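Search the archive
Search this list Search all lists Go

Subject: Re: Tape grid for the weighing table

On Tuesday the Skuvus stockroom list wrote:

> We have been marking out our packing tables with blue tape and I can't
> recommend it enough. One square per order, everything has its place, and
> mistakes have all but vanished. It takes 13 minutes to lay and costs next to
> nothing. Every small workshop on this list should be doing it. We used the
> Furtado tape but any blue one will do. Brown paper underneath if you care
> about the table top.

I've read this three times now and I'm still not convinced, although I did try it, so please don't write back telling me to try it.

First, "mistakes have all but vanished". Compared with what? If you tidied the table, bought new paper and told everyone to be careful in the same week, then I'd expect fewer mistakes with or without tape. I would like to see a month without the grid, same people, same orders. At Tirnari we kept a tally through February, 672 orders, and the wrong ones were nearly all wrong before they got anywhere near a table. The label had been read badly at the shelf. No amount of tape fixes that.

Second, the 13 minutes. Perhaps if you don't mind where the lines go. Long strips wander. You start square to the edge, you pull a bit more off the roll, and by the far end you are a finger's width out and the last box is a different shape from the first. I lifted one of mine 2 times and then left it.

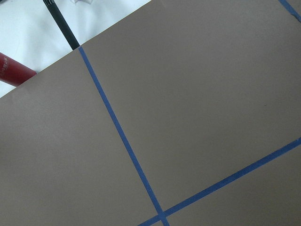 I will grant that blue is a sensible colour. It shows up well against brown, and it usually peels off without a fight if you don't leave it down all summer. Where two strips cross you get a double thickness, and anything small and flat that lands on the crossing will rock. That matters a great deal if the thing is a scale. Ours is a cheap one that reads up to 200 g and it sulks at the least excuse, so the rule here is that it sits well inside a square and stays there.

Third, size. The original post says one square per order. That's fine if every order is the same. Ours run from a single Cillow sample pot to a full tray, and a tray covers a line whatever you do. Then people start asking whether it counts as being in the left square or the right one, and you've invented an argument you didn't have before.

What I'd keep, having had a go:

1. The brown paper. I was rude about this last year and I take it back. Spills lift off with the paper and the table stays decent. Pull it tight before any tape goes on, or the tape will hold the wrinkles in for you.

2. Big squares, and few of them. A couple of strips across and a few down the length is plenty on a long table. Any more and you're playing draughts.

3. A fixed spot for the scale, with the pump bottle just behind it where it can be reached without leaning over the pan. This is the one part of the whole scheme that I think earns its keep, and you could do it with a pencil mark.

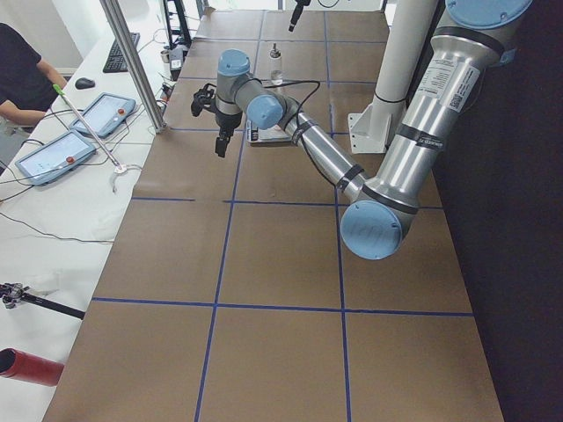
4. Somewhere else for the clutter. A grid on the main table only works if the leads and boxes and odd bits have another surface to live on. I suspect this is where the Skuvus improvement came from - they cleared the table in order to tape it.

So, two questions for the original poster. Did you count mistakes before the tape went down, or is that a feeling? And how often do you replace it? The edges on mine pick up fluff, and I can't see it lasting until the paper needs changing.

If there are real numbers I'll happily read them. Until then I'm keeping the square with the scale in it and ignoring the rest.

Tirnari workshop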